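Home | Projects | Reports | Student Work | Contact

Filed under: Information Systems > Field Projects

Text Message Price Alerts for Small Grain Growers: Design and Field Trial of the Plerkura Service

October 2024

1. Background

Growers in the Mandov district sell most of their maize and beans to traders who come to the farm gate. The trader knows the price in the market town that morning. The grower usually knows the price from the last visit to town, which may be two weeks old. Radio bulletins cover the regional capital but leave out the smaller markets where the crop is in fact sold.

Plerkura is a price alert service that runs over ordinary text messages. It was built as a course project with the Amadi growers' cooperative, which supplied the member list and paid for the message credit. Most members own a basic phone without a data plan, so an app was ruled out during the first planning meeting.

2. Objectives

The project set out to deliver a daily price for two crops to every registered member, to record how many messages arrived, and to find out whether members used the figures when selling. Yield, storage and transport were outside the scope.

3. System design

Prices are collected by a market reporter, who sends a coded message to the server before nine in the morning. The code contains a market letter, a crop letter and a price per bag. A typical message reads M B 1000. The server checks the format, compares the price with the previous day's entry and holds any change larger than a set limit until the reporter confirms it.

The server software is a small script with a database of three tables: members, prices and messages. It runs on a secondhand desktop computer in the cooperative's office at Prilness. A modem with a local SIM card handles sending and receiving. Outgoing messages are queued and released in batches, which keeps the modem below the network's sending limit.

Members can reply with STOP to leave the service or with a market letter to change the market they follow. Any other reply is stored and read by hand.

4. Field trial

The trial ran through July. A total of 744 members were registered from the cooperative's list, after duplicate numbers and numbers that had gone out of use were removed. Each member received one message per day in the local language. The wording was shortened twice in the first week. The first version ran over the length of a single message on some phones and was split in two, with the second half often arriving first.

Power at the office failed on several mornings. The queue was written to disk, so no prices were lost, but alerts on those days went out in the afternoon, when many sales had already been made. A backup battery was added in the third week.

5. Results

Delivery reports were returned by the network for most messages. Reports could not be obtained for one of the two mobile operators in the district, and members on that operator were left out of the delivery figures.

Interviews were held with 17 members at the end of the trial. The majority had quoted the alert price to a trader at least once. Several said the trader accepted it, and others said the trader answered that the town price did not include transport. A few had passed the message to neighbors who were not registered, so the number of people reached is higher than the number of phones.

The most common complaint was that prices were given per bag without stating the size of the bag. Traders in the district use two sizes. The message format has been changed to give the weight.

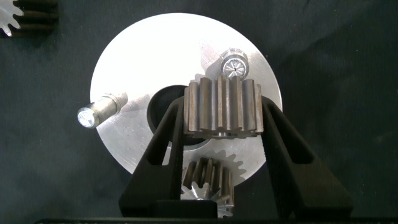
REPORTS / AGRICULTURE AND ICT

6. Discussion

The weak point of the design is the market reporter. When the reporter was away, no price was sent, and the server had no way to tell a missing price from a late one. A second reporter in each market would solve this at a modest cost. Automatic reminders to the reporter's phone have been written but not tested.

The interview group was small and was drawn from members who attended a cooperative meeting. These members may be more active than the rest. The trial also lasted one month, outside the main harvest, when fewer sales take place. No claim is made here about the effect on income.

7. Further work

The service should be run through a full harvest season, with sale prices recorded by a sample of members and by a comparison group without alerts. The member table needs a field for preferred crop. The cooperative has asked for weather warnings over the same channel. The existing queue can carry them, although a reliable local source for the forecasts has not yet been found.

The source code and the message templates are held by the department and can be requested through the project office.

This site uses cookies to measure visits and remember your settings. Accept | Manage settings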